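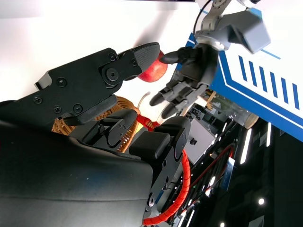
Ticket 2252 – Fruit packing, station 2, handover stop

Station 2 at Natuna has been stopping on "handover not confirmed" ever since the Groltov gripper was put on. The step is simple on paper: the gripper and the hand both have hold of the apple for a moment, one lets go, and the piece goes on to the basket. With the gripper's textured pad on top of a red apple and the hand's black thumb against the side, both have contact, and the controller is still waiting for one of them to report it. After 20 seconds it gives up and calls the operator.

Reported by: packing, early shift
Priority: raised from low to normal in April

What the shift says: someone has to walk over, clear the stop and restart. On a run of 600 pieces that can take most of a person's morning. Before the change two people packed at this station. Now one person covers stations 1 and 2 and does the labels for both, so every stop at 2 also holds up the labels. They would like that noted, and it is noted.

Tried so far

1. Restarted the controller. No change.

2. Swapped the contact sensor lead on the gripper. Ran clean for an hour, then the stop came back.

3. Raised the contact threshold from 600 to 700 in the Torex settings. Worse. Small apples were no longer picked up as held at all. Put back to 600.

4. Watched a full run with the operator. She pointed out that the stops come mostly with small fruit. Checked against the log and she is right. The log does not record fruit size, but the stops bunch up after each change of crate, and the small grades come in their own crates.

5. Lengthened the wait so both sides have more time to settle. Fewer stops, but the station is now slower than packing by hand. Packing asked us to undo it. Undone.

Current state: open. Yordanov (supplier support) has the log and wants to try a separate threshold for small grades, picked by the operator at crate change. That adds a button press to the operator's job. Packing agrees to it if the restart can be done from station 1, so they don't have to cross the aisle each time. Asked Yordanov to quote for both together.

Until then: run large grades only at station 2. Small grades go to the hand table – the late shift has been told, and the second packer is back on that table for now.

Next update when the quote is in.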